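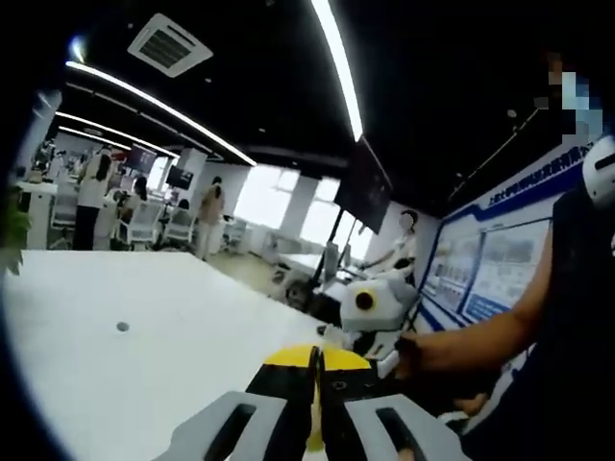 Potton, October 4, 2024 - The big white table at the Ellwood office had a good going-over this week (and about time too!), with everyone sorting the sponges and other bits of yellow.

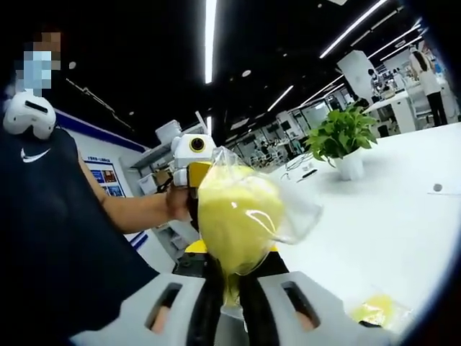 The tidy-up carries on into November, and 100 clear bags have been set aside for it.
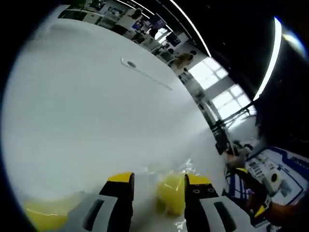 One colleague asked whether the plants might stay, as the room would feel awfully bare without them.

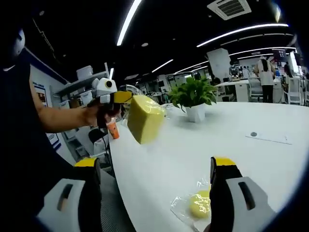
Storage comes next, which is always the slow part. Wrapped things such as the big yellow sponge block will want a roomy shelf.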